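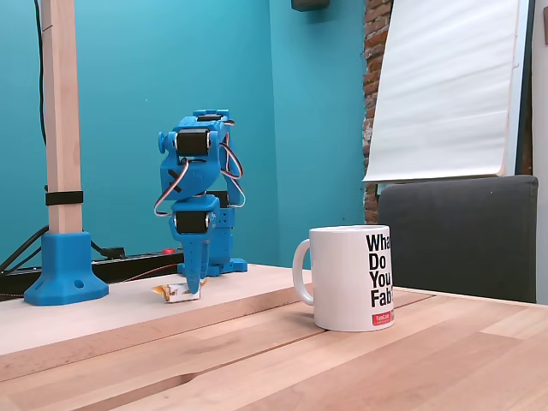 Comparing two fingertips on a small printed arm

This page covers how to compare gripper fingertips on a desktop arm with hobby-size servos. It assumes the arm is assembled, every servo answers on the bus, and you can record and play back a motion. The same steps work for comparing two controllers if you leave the finger alone and swap the board.

I used a Jirnard controller board and two finger designs. The Folis finger is a plain taper with a blunt tip. The Draltus finger is wider and has a slot for a rubber pad. Both print without supports.

What you need

The arm, clamped or screwed down
Two or more finger designs, printed in the same plastic
A power supply that can hold its voltage with all servos loaded
A kitchen scale
A wrapped snack or candy, a mug, and one thing with flat sides
Tape and a marker

Step 1. Fix the arm and the camera

Clamp the base so it can't rock. Push the top of the arm sideways by hand with the power off. If the base moves, fix that first or your numbers will mostly be about the base.

Put the camera on its own post, and tie the cable down so it can't pull. Mark the outline of both feet on the table with tape. If someone bumps the table over lunch you will want to know.

Step 2. Leave slack in the cables

Move each joint by hand from one end to the other and watch the servo leads. They should hang in open loops at every joint. A lead that goes tight near the end of travel will hold the arm back by a few degrees, and it looks exactly like a weak servo. I lost most of a Wednesday to this.

Step 3. Set the zero

Power up and send every joint to its center value. Check the arm against your reference pose. If a joint is off by a full spline tooth, take the horn off and reseat it. Smaller errors go in the offset table.

In the Gashaw software the offsets are under Setup, then Joints. Save the file under a new name for each finger, as the gripper offset will be different.

Step 4. Do a press test

Do this before any picking. Close the gripper, point the finger straight down, and lower it onto a soft wrapped object until it makes contact. Then go down in small steps.

A candy or snack bar in its wrapper is good for this. It gives a little, it slides if the finger comes in at an angle, and the wrapper shows dents. Hard blocks tell you very little here. The arm just stalls.

Next put the object on the kitchen scale, zero it, and repeat. Stop at 300 grams. Going higher heats the servos and won't change which finger you choose. Write down the elbow servo's current at that point. If your servos don't report current, write down the gap between the commanded and the actual position.

Step 5. Run the picks

Record one motion: approach, close, lift, hold for 2 seconds, put down, open. Use the same motion for both fingers and change only the gripper offset.

Run 50 picks per finger on each object. Put the object back on its tape mark by hand after each pick. Score it as held, slipped, or missed. Don't score "almost." Mihret Tilahun, who ran the second set for me, added a column for picks where the object turned in the grip, and I now use that too.

For the mug, pick by the handle and keep it empty. The wide finger may not fit through the handle at all. Count that as a miss and move on to the next object.

Let the arm rest between sets. If the gripper servo is too warm to keep a thumb on, wait.

Step 6. Swap and repeat

Change the finger, load the other offset file, and redo Steps 3 to 5. Then put the first finger back on and run a short set again. If the score has dropped a lot from the first time, something else changed, usually a loose screw in the wrist plates or a bent tip.

What I got

The narrow finger was better on the wrapper and on the mug handle. The wide one was better on anything with flat sides, and objects turned much less in its grip. For general use I left the narrow one on.

Wear was not a big factor. The narrow tip has done nearly 4,000 closings since May and has a slight shine on the inside face, but it still lines up.

Common problems

Finger lands to one side: recheck the wrist offset, then the base clamp.
Arm shakes while holding: lower the P gain on the elbow a little at a time.
Servo drops off the bus mid-run: reseat the plug at both ends, then look at the supply voltage under load.
Gripper closes but doesn't hold: the closed position is set too wide. Take it in a few counts -- no more than that -- and try again.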